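Home | Guides | Instruments | Spares | Contact

Girberg Small Drum: Owner's Guide
Section 4. Fitting the strap and setting out

Last updated: April

4.1 Before you start

Work on a flat, stable surface large enough for the drum, the strap and one drumstick. Keep the strap clear of the drumhead while it is being adjusted.

1. Stand the drum upright with the white head facing up.
2. Lay the red strap out on the surface and remove any twists.
3. Check that the buckle is closed and lies flat.
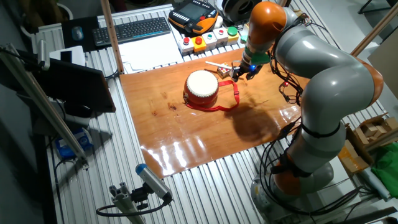 4. Pull the strap gently at the point where it joins the drum. It should not slip.
5. Set the strap length. For seated playing, shorten it until the drum rests at waist height.

Note: The strap is rated for the weight of the drum only. Do not hang bags or other instruments from it.

4.2 Placing the stick

1. Lay the drumstick beside the drum, within reach of the playing hand.
2. Keep small items such as dice and blocks off the drumhead.
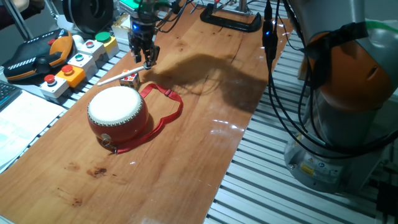
3. Pick up the stick by the thicker end and hold it a third of the way along.
4. Strike the centre of the head lightly. If the tone is dull, see Section 6.

CAUTION: Do not press on the head with the tip of the stick. A dented head must be replaced.

CAUTION: The strap is a strangulation hazard. Do not leave it with a child who is alone.

4.3 Storage

Wipe the shell with a dry cloth. Coil the strap beside the drum and store below 40 °C.

Related items
Replacement strap, red
Drumsticks, white, pair
Section 5: First rhythms
Section 6: Care of the drumhead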